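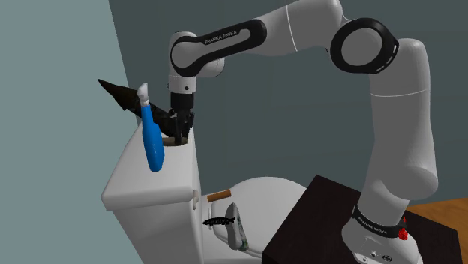

Tue 20 October, way past when I should be asleep

Quick one. Club ran long, dinner was crackers, I have a lab report due that I am not writing right now.

So we finally settled the task for the December thing. Bathroom tidy-up. The arm has to clear stuff off the toilet tank and the lid and put it where it belongs. All sim for this round, nobody gets near hardware until the qualifying scores come back, and I've made my peace with that. Mostly.

Why a bathroom. Because every other team does a kitchen. Ruth Dobson (faculty advisor, patience of a saint, terrible handwriting) put up last year's entry list and it was kitchen kitchen kitchen desk kitchen. Somebody yelled bathroom from the back and it stuck. It was me. I yelled it. I regret it maybe one day in three.

Okay, where things stand.

The simulator is Vuvness, same as last year, and the version we're on is the one that came out over the summer. Install is better. Docs are not. Half the pages still describe the old gripper settings, so if you're new and your fingers fly open the second you hit run, go look in the shared notes under "fingers," I wrote it all down after losing a Saturday to it.

The spray bottle is the hard one. I thought it would be the easy one! It's a bottle, it has a neck, you grab the neck. But the way our scene loads, it's leaning, and the planner keeps picking a grasp for a bottle that's standing up straight. So the fingers come down a bit off and the thing goes over. Then it rolls. Then it's on the floor and the run is dead, cause we don't have a floor pickup yet. Tonight we tried going for the item behind it first, come straight down from above, leave the bottle alone until there's more room. Better. Not good, better.

Numbers for the people who ask (hi Hervieu team, I know you read this). Out of 17 runs tonight, 12 got the first object off the tank without knocking anything down. Last week we couldn't get through a whole run to count. Still zero full clears. I'm putting that in writing so I have to be embarassed about it until it changes.

Total attempts logged since September is 2,210. Most of those are the overnight batches and most of those are garbage, the arm waving around next to the toilet like it's directing traffic. But there's good stuff in there and we need somebody to go sort it. If you joined this semester and you've been sitting in the back wondering what to do, that's what to do. Ask me for the folder. It's boring, you can have music on.

Other things.

Pedestal height. We raised it. The old one had the forearm coming in almost flat and the elbow kept hitting its limit halfway through the reach. Now the arm goes up and over and the hand comes down nice and vertical over the tank. Much calmer to watch. Downside, the far side of the bowl lid is a stretch now, and there's objects over there too. Might have to shift the base sideways instead. Ruth says try it before we argue about it. Fair.

Object set. The random loader is great and also a menace. You ask for clutter and it gives you clutter, whatever it feels like, any size. I got a fish shape on the toilet lid. Long pointy dark thing on the tank. We could swap them for nice sensible soap and toothpaste, but the judges load their own set on the day and we don't get to see it, so training on weird shapes is the right call I think. We had a vote. Weird won. There was one holdout and he's wrong but I respect him.

The real argument is what "where it belongs" means. The rules from Clornolstead say items must be "returned to an appropriate location." Thanks. Super helpful. Is that a bin? A shelf? Do bottles and not-bottles go in different places? We emailed. No answer yet. For now everything goes in one bin and we'll split it up later if they write back.

Lid. Do we want the arm to ever open the toilet lid? No. We do not. It's staying closed. One of the freshmen asked if it was bonus points and it is not bonus points, I checked.

Camera stuff. We moved the view to the side so you can see the fingers and the tank top at the same time. The old view was from behind the arm and all you got was a big gray elbow in the way. If you're making clips for the demo reel use the new one please. And turn the shadows on, it takes longer but it looks less like homework.

Also whoever renamed the main branch to "potty_final_FINAL," I laughed, change it back.

Teaching stuff, short. A few new folks were asking how the grasp part works and I did a bad job explaining it at the whiteboard, so one more try. The planner gets a list of spots it could grab. It scores them. Then it throws out any where the hand would hit something on the way in. On a crowded tank that last step throws out nearly everything, and whatever's left is usually a bad grab. So moving one object first changes the whole list for the next one. Order matters a ton. That's the piece we're working on through the end of the month, picking the order. If you have taken the algorithms class, come sit by me.

Prasta is lending us time on their big machine, 14 hours a week, shared with two other clubs. The signup sheet is on the lab door. Paper sheet. With a pen on a string. Don't take the pen. Write small, and if you aren't going to use your slot cross it out so the rest of us can have it.

To do before next meeting:

fix the tilt thing in the grasp list (me)
base shifted over, same test, same seeds
sort at least the first batch folder
email Clornolstead agian
t-shirt sizes, I'm missing most of you
somebody please bring snacks that aren't crackers

Meeting is same time, same room, door code's the same too. If you're going to be late just come in, you don't have to knock.

Ok. Lab report.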